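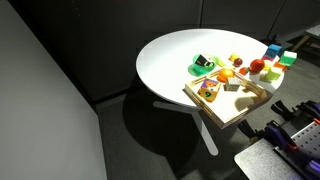 1/ Projeto semestral de manipulação móvel, equipe Cetevier: especificação da tarefa

Abro o fio para registrar o que a equipe definiu até aqui. Tarefa: recolher objetos de uma mesa redonda e colocá-los numa bandeja rasa de madeira. Base móvel, dois dedos por garra, política treinada por imitação. Disciplina de robótica aplicada do instituto Trinildale, turma da noite.

2/ O conjunto de objetos mistura comida de brinquedo, blocos coloridos e caixinhas. A escolha foi por geometria. Esferas rolam, blocos admitem pega por faces paralelas, caixas inclinadas obrigam a corrigir a orientação do punho antes de fechar.

3/ A bandeja fica girada em relação à base, com um canto passando da borda da mesa. No regulamento da disciplina isso se chama "pose não alinhada" e vale mais pontos que a pose paralela. Também complica a aproximação: a parede frontal da bandeja entra na trajetória do dedo se a descida começar cedo.

4/ Coleta de demonstrações por teleoperação. Fechamos 400 episódios, dos quais 157 com a bandeja em pose não alinhada. Critério de descarte: objeto fora da mesa, contato da garra com a parede da bandeja ou perda de quadros no registro.

5/ Um episódio termina quando o operador abre a garra e recua o punho até a altura de segurança. Na primeira versão do protocolo o término era manual, por tecla, e cada operador apertava num momento diferente. A política aprendeu a ficar parada no fim. Corrigido na segunda versão, com as demonstrações antigas recortadas por script.

6/ Iluminação. O tampo branco satura perto dos objetos e cai para cinza na borda oposta. O fundo da bandeja também fica muito claro. Fixamos exposição e balanço de branco; com exposição automática, a entrada do braço no campo de visão mudava o brilho da mesa inteira no meio do episódio.

7/ Sombras são o segundo problema. O detector de objetos que usamos só para rotular cenas marcou sombra como objeto dentro da bandeja em várias cenas. A política de controle não usa esse detector, então o efeito fica restrito às estatísticas de distribuição das poses.

8/ A tigela verde é translúcida e projeta uma mancha esverdeada no tampo. A câmera de profundidade devolve buracos na parede dela. Decisão: tratar a tigela como recipiente fixo, sem pega direta. Uma caixa inclinada ali dentro conta como objeto válido, mas a retirada só entra na fase B — ainda não temos demonstrações suficientes.

9/ Pegas por tipo de objeto, observações de bancada:
Fruta redonda grande: abertura quase máxima, fechar pelo equador. Fechando acima dele, a fruta escapa para baixo.
Bloco: estável, desde que o ângulo do punho acompanhe as faces.
Item alongado: pegar pelo meio, transversal ao comprimento.
Caixa pequena tombada: o caso mais lento. O dedo inferior precisa entrar por baixo da aresta levantada.

10/ Blocos agrupados rente à borda da mesa dão pouco espaço para o dedo externo. O Skulbridge (nosso planejador, nome herdado da turma anterior) rejeitava essas pegas por colisão com o tampo. A margem estava grande demais. Reduzimos para 2 mm e as pegas passaram a ser aceitas.

11/ Efeito colateral da margem menor: com a calibração mão-olho do mês passado, o dedo raspava o tampo em parte das descidas. Refizemos a calibração com a placa impressa do laboratório e o erro residual ficou abaixo da margem. Quem for reproduzir, calibre antes de mexer no parâmetro.

12/ Treino: entrada de imagem do punho e da base, estado das juntas, previsão em blocos de ações. Sem linguagem nesta fase. A ordem de recolhimento é livre, e os operadores tinham hábitos próprios (do mais próximo ao mais distante, ou frutas antes de blocos). Essa variação aparece na política como hesitação entre dois alvos.

13/ Para reduzir a hesitação testamos duas coisas. Filtrar por ordem de recolhimento ajudou pouco e custou dados. Encurtar o bloco de ações piorou. Ficamos com o conjunto completo e uma regra simples no executor: depois de escolhido o alvo, a previsão só é trocada se a garra estiver aberta e acima da altura de segurança.

14/ Avaliação marcada para dezembro: 35 tentativas por equipe, arranjos sorteados na hora. Pontua objeto dentro da bandeja, em repouso, sem toque da garra nas paredes. Objeto apoiado na parede não pontua. A equipe Alexiou contestou esse último item e o regulamento foi mantido.

15/ Pendências desta semana: novas demonstrações com caixas tombadas, repetição do teste de pega junto à borda e verificação do sincronismo entre as câmeras. O registro da base atrasa em relação ao do punho quando o disco enche.

16/ Para quem perguntou pelo código: o conversor de episódios e o script de recorte vão para o repositório da disciplina depois da avaliação. Os pesos ficam fora por regra da turma. Próxima atualização com os resultados da caixa tombada.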